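Subject: Re: [sterngate-users] Runtime on the Sterngate when the fridge cycles

Replying to the list so the numbers end up in the archive.

On the runtime question, an earlier message said:

> I bought the Sterngate power station in April for outages. The box says
> 1,000 watt hours. My refrigerator is rated at 2 amps, so I figured on
> a bit over four hours if it ran nonstop, and longer with the cycling.
> I ran it overnight as a test and it shut down well before breakfast.
> The display showed 763 watt hours delivered. Is the battery bad? Should
> I send it back while the store will still take it? Also, has anyone
> tried the Kerkik folding panel with it, or should I get the Evangelista
> one that the store keeps pushing?

I would not send it back yet. 763 is a little low but it is not out of line for how you tested it.

The number on the box is what the cells hold. What you get at the AC outlet is less. The inverter turns battery power into household current and loses part of it as heat. It also uses power just being switched on, whether or not the fridge compressor is running. A fridge spends a good part of the night with the compressor off, and the inverter keeps drawing that whole time. If you ran one steady load instead, such as a work light, you would see a better figure.

The unit also stops before the cells are completely flat. That is there to protect the battery and you can't turn it off on this model.

Things I would check before the next test:

1. Charge it until the display says 100 and then leave it plugged in for another hour. Mine shows 100 early and keeps taking power after that.

2. Turn off the DC side if you are not using it. There is a separate button for the USB ports and it stays on after a restart.

3. Make sure eco mode is off for the fridge. Eco mode cuts the AC outlets when the load drops low, and it can take the compressor being off as a sign that nothing is plugged in. You then wake up to a warm fridge and a battery that still has charge left. You said yours shut down, so look at the percentage next time it happens. If it is well above zero, this is your problem.

4. Put a plug-in meter between the power station and the fridge. The display on the Sterngate is slow to update and misses the short surge when the compressor starts.

5. Keep the vents clear on both sides. The fan runs more when the unit is pushed up against a wall, and the fan comes out of the same battery.

For comparison, mine is a year older than yours. The counter in the menu says it has delivered 2,137 hours on the AC side, mostly small loads (router, phone chargers, a lamp in the garage). On a steady load it still gives me nearly what it did when it was new. I have not seen the drop people warned about on this list last winter.

On panels, I have the Kerkik and have not used the Evangelista, so I can only speak to one of them. The Kerkik works with the Sterngate but the plug does not match. You need the adapter, and it is sold separately. Check the voltage on the label of any panel against the input range in the manual before you connect it. Do not wire two panels in series unless you have added the voltages up. The manual for the older model gives a different range, so use the one that came with your unit.

I would also skip the Sterkeo extension cable. It is thin for its length and the connector on mine got warm enough that I stopped using it. A shorter, heavier cable cost me a few dollars more and has been fine.

If you repeat the test and come in well under 700 with a steady load and eco mode off, write to support and send them the meter reading. They asked me for the firmware version and the serial number, so have those ready. Please post what you find either way.
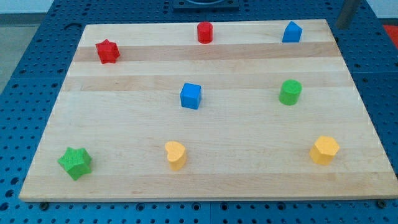 List information

To leave this list, send a blank message with the word unsubscribe in the subject line. Replies go to everyone on the list by default. Please trim quoted text before you reply.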